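How I Do a Risk Assessment for a Small Robot Cell (Without Losing a Week to It)

Posted 4/21/23 in Shop Notes

I put off my first risk assessment for months. We had a shiny new arm at the Dukville shop, everybody wanted it stacking trays, and I figured the paperwork could catch up later. Then Bożena Marciniak came over from our Detstead site, asked me where the nearest stop button was from the back side of the cell, and I pointed at one you'd have to walk past the moving arm to reach. So yeah, paperwork first now!

Here's how I go about it these days.

Start with the tasks. Write down everything a person does near the robot, and I mean everything: loading parts, clearing jams, sweeping up, swapping the gripper, showing it off to visitors. Running in automatic is the easy bit. Most of the scary stuff in my notes comes from cleaning and jams, when somebody leans in with a rag and their mind on lunch.

Next, go task by task and list the hazards. Can a hand get pinched? Can the part fly out if the air drops? What about the table edges, the cables on the floor, the thing the robot is holding? (A "safe" arm holding a sharp blank isn't safe, please write that one down.)

Then score each one. I use how bad, how often, and how easy it is to get out of the way. Keep the scale simple and get two people to score separately before you compare. Hamisi Kinyua and I disagreed on 10 rows last August, and arguing those out taught me more than the rest of the job put together.

Now pick your fixes, in order. Design the hazard out if you can. If you can't, guard it. Signs and training come last, even though they're cheap and tempting. Put a name and a due date next to every fix or it will sit there forever.

For the review I print everything. I know, I know, but I catch twice as much on paper as I do on a screen. 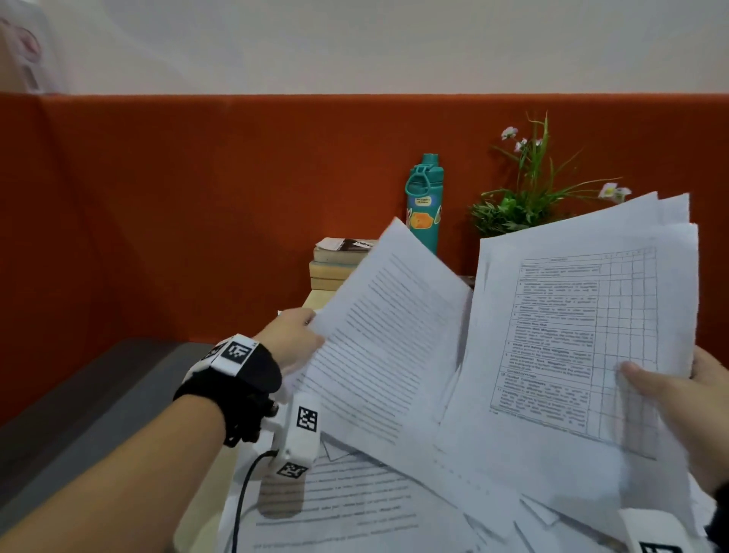
Go down the checklist one row at a time with the write-up next to it, and don't tick a box until you can find the line that backs it up. If all you've got is "operator will be careful," leave the box empty and go back to the fixes.

Walk the cell again after that, with the power locked out, and test every guard and stop once it's safely back on. Write down what you tested and who was there.

Last thing: the assessment has to be redone when the job changes. New gripper, new part, faster speed, moved fence, all of those count. We file ours by cell number (the tray stacker is 76) and tape the latest revision date inside the cabinet door.

Next time I'll go through how we measure stopping distance.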